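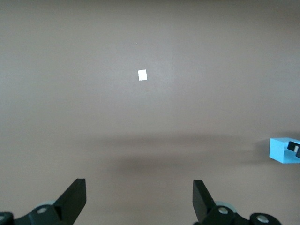 Wrist view, one arm. The other arm has the blue cube at right.

Re: open day at Vikside – worth the drive?

Sorry for the slow reply, I wanted to read my notes again before I said anything grumpy. Short answer to your question is yes, go if it's on your way, but don't plan a purchase around it. Replies in line.

> I see Warnelero is doing another open day at Vikside in November. Their
> flyer says the two-arm cell does "unattended sorting and handoff of mixed
> small parts" and that it has run 1,539 cycles without a person stepping in.
> Did anybody on the list go to the last one? We have a kitting bench that
> eats up one person's whole afternoon and my boss has now seen the flyer.

I went to the last one. I asked about the 1,539 and got two different answers from two different people at the same table. One told me a cycle is a pick, a handoff and a place. The other told me a cycle is any commanded close of a gripper. Those are very different numbers for your kitting bench. If you go, ask what counts as a cycle and ask to see the log. I was told the log could be sent on request. I requested it and I'm still waiting.

> The flyer also says mixed parts. Ours are brackets, paper labels, and some
> rubber feet that stick to everything.

What I saw was blocks on a plain taupe surface with nothing printed on it and no clutter. The picture up top is a fair sample of the view the software gets to work with. A light blue cube against that background is about as easy a target as you can give a camera. The white piece near the middle is closer to your labels, flat and small, and that is the one I would have liked to see handled all afternoon. I watched the cell from the rail for 19 minutes by my own watch and in that time it went for the flat piece 5 times. It got it up twice. The cube it never missed, I'll give them that.

Notice the shadow too, the wide soft one across the middle. I think it comes from the arm hardware, and it moves when the arms move. I asked whether they had tried the cell under shop lighting, with a door open and the sun coming in. The answer was that lighting is "part of the installation." Write that down and ask who pays for it.

> Is it the Sirik software or their own?

Sirik for the planning, according to the woman at the desk. The grasping part is their own. They wouldn't say which of the two decides when to give up on a part and call for a person, and to my mind that is the only question that matters if the word on the flyer is unattended. There was somebody with a tablet next to the cell the whole time I stood there. He may have been there to answer questions. He did tap it now and then.

> What about the handoff between arms? That's the bit my boss liked.

Looked good, slow. The arm coming in from the right holds the cube, the other one waits with its fingers wide open, then moves in. The fingertips have a small pale pad on the face, rubber or foam, I forgot to ask which. You'll want to find out how long those last with your sticky rubber feet, and what a set costs. I did get a price on the fingers, 919 a pair, and didn't get one on the pads.

I'm still not sure you need the handoff at all. If one arm can reach both bins the second one is there to make the demo look busy. Shehu has a single-arm cell in their showroom that does plain kitting and doesn't try to impress you, though I haven't seen it with labels either.

If you do go, take a bag of your own parts. Ask them at the start of the day, before the crowd comes in, to put ten of each on the table with the person holding the tablet standing somewhere else. They turned me down on that (safety, schedule, the usual) but I asked after lunch and I only had washers in my pocket. Maybe you'll do better. Post what happens – I'd be glad to be wrong about the labels.

Parking is behind the building, the front lot is for staff. Coffee was fine.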